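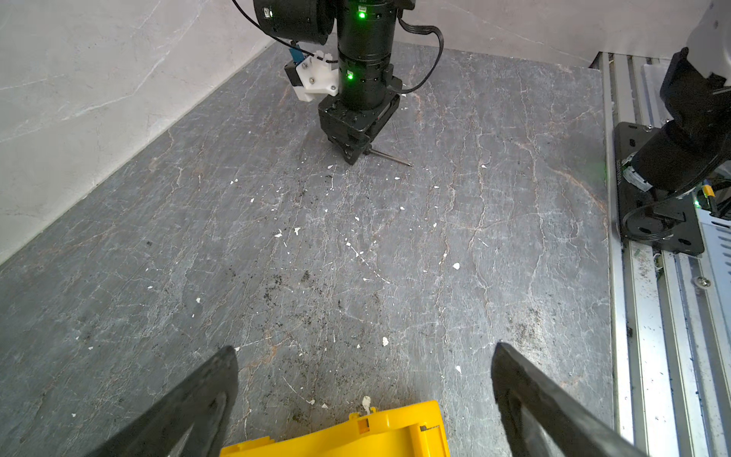
About Pomare

G'day, and thanks for clicking through to the page hardly anyone reads! I'm the one who runs Pomare, a little cooking school out the back of an old hardware shop, and I also answer the phone, order the flour and mop up, so if you ring and it goes to voicemail I've probably got dough up to my elbows. Leave a message, I do call back.

How it started

I spent 23 years baking for other people, most of them at a wholesale bakery where we started at two in the morning and I never once met a person who ate the bread. When my knees started complaining I took a part-time job teaching pastry at night school and loved it more than I'd expected (I'm not a natural early riser, as my whole family will tell you). The night school dropped the course, the students kept emailing me, and I signed a lease on this place with far too little money and one second-hand oven.

The oven is a Vandska deck oven, it weighs more than my ute, and it runs hot on the left. You'll learn to turn your trays.

What we teach

Sourdough is the big one. It's a two-part class, with an overnight prove in between, and you take home a loaf and a jar of my starter, which is called Nunora and has been going for longer than the business has. We also do croissants, flat breads, meat pies, hot cross buns in the lead-up to Easter, and a preserving class whenever the tomatoes are cheap. In April there's a new one on savoury tarts that I've been fiddling with all summer — my neighbours are well and truly sick of leek.

Classes are kept to five people. I tried bigger groups in the first year and spent the whole arvo running from bench to bench, and someone always ended up with a flat loaf and a polite smile.

The Jundis mornings

A couple of years back I started a free morning for school leavers who want to get into the trade, and named it Jundis after the street where I had my first bakery job. Almost 400 kids have come through so far, and a fair few are now working in kitchens around town. One of them makes a better custard tart than I do and I'm only slightly cranky about it.

Where to find us

We're at number 74, down the side lane with the green gate. Parking's free after the first set of lights. Wear flat shoes, bring an apron if you've got one you like, and let me know about allergies when you book — I can work around eggs and dairy without much trouble, but there's wheat flour in the air all day, so I can't promise anything to coeliacs. Kettle's on from half an hour before class.

Page last updated February 19, 2025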